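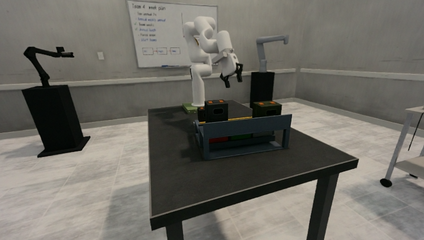 Arm stops above the rack, fingers open, won't go down for the box

Posted by rackrat_dev, Kobzar users board, 10/22/21

Quick one hopefully. Simulated cell, white arm on the green base plate at the far corner of the table, blue rack in the middle. Job is to lift the boxes out one at a time. It goes to the approach point between the two big boxes and just sits there, fingers wide. No collision warning, planner says "no valid descent". Worked fine before I swapped the rack model for the Rellelside one. Tried 23 different start poses, same thing. Table and base plate not moved. What should I be checking first?

gollcombe_bench

Had this in December. Check the collision shape on the rack. If the import made one solid hull round the whole thing then the open part isn't open as far as the planner is concerned, and anything poking out of the top is half buried in it. Turn on collision view and look. If you see a big solid lump, rebuild it as separate parts: front panel, posts, bottom rail, crossbar. Do the side supports too, they slant so dont use one straight box for them.

Then look at your approach point. Yours is in the gap, not over a box. Did you set it off the rack origin? New model, probably new origin. Move the target onto the box itself and let the rack do what it likes.

After that, clearance. I run 14 mm round the fingers, was 20 and it refused everything near the panel.

tinplate

just reinstall it, sorted mine

drokcombe_nights

Reinstalling won't touch the rack file so ignore that. Agree with the hull thing. Also check the wrist, if the hand is tilted at approach and your descent is set to straight down with tilt locked, it can run out of joint travel and you get the same message. Free up the tilt, up to 13 degrees is plenty, and see if the mesage changes. Do one box on its own first, the tall one. Save a copy of the cell before you start pulling the rack apart!!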